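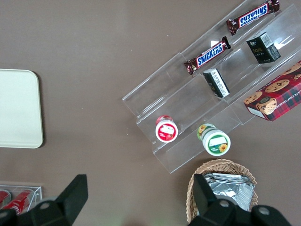 What finger opening should I look for in a gripper that has to handle both candy bars and small boxes?

Go by the widest thing you plan to pick up and add a little clearance on each side, then check that the fingers still close far enough to hold the thinnest thing. Whatever the spec sheet says about maximum opening, measure it yourself with the fingertips you'll be using, because thicker tips eat into it.

Search the community Enter keyword Go

OK, so that's the short version I got when I called the shop, and it makes sense, but I'm still stuck and hoping somebody here has done this. I'm setting up a small pick and place bench for packaged snacks. Bars, little boxes, small jars with lids, foil packets in a basket, that kind of stuff. I've got two grippers on loan until the end of the month and I have to send one of them back.

The first is the Gilchrist two-finger, stiff black fingers, pretty quick. The second is the Vundus, which has softer tips and gives a little when it touches something. I ran 20 picks with each one on each kind of item. The Gilchrist dropped 4 of the foil packets and the Vundus dropped 2. On jars they were even. On the bars the Gilchrist was way better, I think because the soft tips on the Vundus kind of smoosh over the wrapper and the bar swings around when it lifts.

The other thing is the display stand. I'm using a clear acrylic one with steps, and my wrist camera hates it. It picks up the shiny edges and the depth goes all over the place. So is that a gripper problem, a camera problem, or do I just need a different stand? I'd love to keep the stand – it's what the real counter has.

Posted by stepladder_kit, 18 November 2018

benchmouse

I had the Gilchrist for a year at our place in Raststead and I'd keep that one. You can change the tips and you can't really change much on the Vundus. I glued thin rubber pads on mine (the stuff they sell for cabinet doors!) and the packets pretty much stopped sliding out. Try that before you send anything back. Turn the closing force down too, way down, and then creep it up until the packet just stays put. Mine was set so high from the factory that it was squirting them out sideways like a watermelon seed.

Also, 20 picks isn't a whole lot. Four drops against two could flip the other way tomorrow. I'd run the packets a bunch more, and shake up the basket between tries so you aren't always grabbing the same one off the top. Packets in a pile are a different animal from one packet on a table, and the ones lying flat against the side are what gets you.

For the swinging bars, are you grabbing them at the middle? If your stand has them lying diagonally you need to turn the wrist to match, otherwise you're pinching corner to corner and of course it swings. I'd check that before blaming the soft tips.

gray_tote

Camera problem. Clear plastic is miserable for any depth camera I've tried. What worked for me was two things. I moved the light so it wasn't right over the bench, and I quit asking the camera where the shelves were. The stand doesn't move, right? So bolt it down or tape it, measure the steps once, type the heights in, and only use the color picture to find the items. Took me an afternoon at the Clistcombe shop and I haven't touched it since September.

If you don't want to do that, put a strip of matte tape along each lip. Ugly, but the edges quit jumping around.

One more thing, look at how much of the view your fingers take up. With a wrist camera the fingers cover whatever is right in front of them, so I take my picture from higher up and go down from there without looking again. Longer fingers make it worse. The Gilchrist ones are pretty chunky from what I remember.

crumbtray

I paid $565 for a Vundus and I like it fine. Didn't try the other one. Jars with round lids are easy with it, just come straight down and grab the lid.

Was this page helpful?

We use cookies to remember your settings and keep you signed in. Accept Manage settings

Related posts
Soft fingertips wearing out too fast
Wrist camera or overhead camera for a small bench?
How to set closing force on a two-finger gripper
Picking foil packets out of a basket
Controller drops its connection when the arm homes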